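# Recording demonstrations by remote control on a two-arm cell

These are the steps we follow at Polia when we record a new task on a two-arm cell. Femi Afolabi wrote the first version and I have changed it where people kept getting stuck. It covers remote control with leader arms: you move a small pair of arms by hand, and the arms in the cell copy you while the cameras record. Guiding the cell arms directly by hand is covered at the end.

You need the cell powered and homed, the leader arms plugged in, and the recorder running on the desk machine. The task used below is moving clothing from one side of the table to the other.

## Before you record

1. Turn on the cell and let both arms reach their rest pose. Keep your hands outside the frame while they move.
2. Put the leader arms in the same pose as the cell arms before you press Link. If a joint is far off, the arm in the cell will jump to catch up. The software warns you, but the warning is easy to click past.
3. Open and close each leader grip fully, a few times, and watch the fingers in the cell. They should open as wide as they did at the last calibration.
4. Bring up each wrist camera in turn with the gripper open over bare tabletop. Both fingertips should be in view, low in the picture and about level with each other, with table showing between them. Scuffs and smudges on the board are fine as long as they stay the same through the whole session, so don't wipe it halfway through. 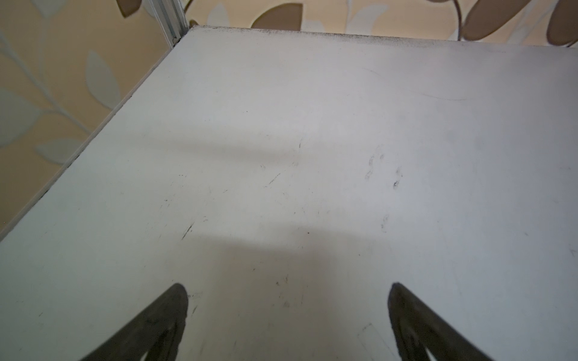
5. Lock exposure and white balance on all the cameras. If you leave them on auto, the white table gets brighter and darker as the arm moves over it.
6. Set the recorder to 60 seconds per episode. Clothing tasks rarely need more. If yours does, split the task.

## Laying out the objects

Drop clothing in a heap and leave it the way it lands. People tend to smooth it out so the first grasp is easier, and then the trained policy fails on the first messy pile it meets. Keep the heap inside the reach of the arm that will start the task. Check this by hovering the gripper over the far side of the heap before the first episode.

Other objects can stay on the table. We leave a roll of tape and similar small things out, and move them between episodes. Baskets on the walls stay where they are. If you move a basket, start a new dataset, and write down why in the notes file.

## Recording an episode

1. Press Start and wait for the tone.
2. Move one arm at a time for the first 2 seconds or so of practice, then both when you are comfortable. Delete practice episodes.
3. Come down on cloth from above with the gripper open. Close it only when you see the fabric between the fingers on the wrist view. Judging by the overhead view alone gives you a lot of empty grasps.
4. Lift straight up before you travel sideways. A shirt with a collar and buttons will catch on whatever lies under it.
5. Keep a steady, slow pace. Pauses are recorded too, and a long pause teaches the arm to stop there.
6. If you miss a grasp, open up, back off and try again in the same episode. Keep it if the task still gets done. Ebuka Yusuf argued for throwing these away and we did so for a while, but the policies trained with the retries recovered better.
7. Release, move both arms clear of the cloth, press Stop.

With both arms over the table at once, give each its own zone. One gripper can hold open near the center while the other works at the back over the clothing. Watch the cable on the working arm when you reach to the rear. If it pulls tight, come back and approach with the wrist turned the other way.

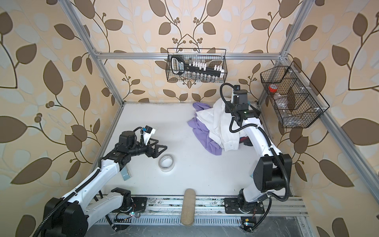

**Can two people share the leader arms, one on each side?**

It works for simple pick-and-place, but the timing between the arms goes bad on anything that needs a handover. We use one operator for both arms and swap people between sets.

## Checking what you recorded

Play back the first 7 episodes before recording more. Look for dropped frames, a camera that came loose, and grips that close late compared with the leader. Late grips usually mean the network cable is shared with something else. Name the set with the task, the operator's initials and the cell, then copy it to the Plekcombe drive.

## If you guide the arms by hand instead

Set the arm to free-drive, hold it above the gripper, and move it through the task. Your hands will be in the overhead recording, so save the joint path only and replay it with the cameras on. This is good for short fixed motions. Cloth never falls the same way twice, so for clothing use the leader arms.

Last changed July 17, 2018. Send corrections to Dariusz Brzozowska.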